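The Lalteler Folding Kit: How Do You Teach a Machine to Fold a Shirt?

Folding a T-shirt is easy for you. For a robot it is one of the hardest jobs in the house. A toy block keeps its shape when you pick it up. Cloth bends, slides and bunches up in a new way every time.

The Lalteler kit is made for school clubs. In the box there is a hand-held gripper with two fingers, a small camera and a guide book. You hold the gripper and fold the clothes yourself. The camera records each fold, and a computer program called Medley learns from the recordings.

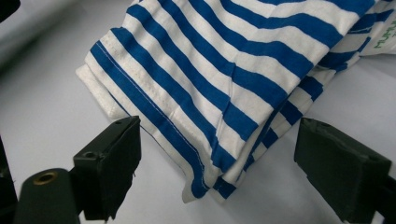
How many folds does the program need before it can try one alone?
The guide book says 200 for each kind of clothing. T-shirts are a good place to start - socks are harder.

Stripes are useful too. When cloth is folded, the lines bend or stop, so they give the program clues about where the layers are.

Gadisa Gebreyes runs the club that tested the kit for us in September. The club made 617 recordings and threw out 40 of them where a hand blocked the camera. Most children got used to the gripper in one afternoon. Younger ones found it heavy and needed to rest their elbows on the table.

The kit is for ages nine and up. Spare finger pads are sold separately.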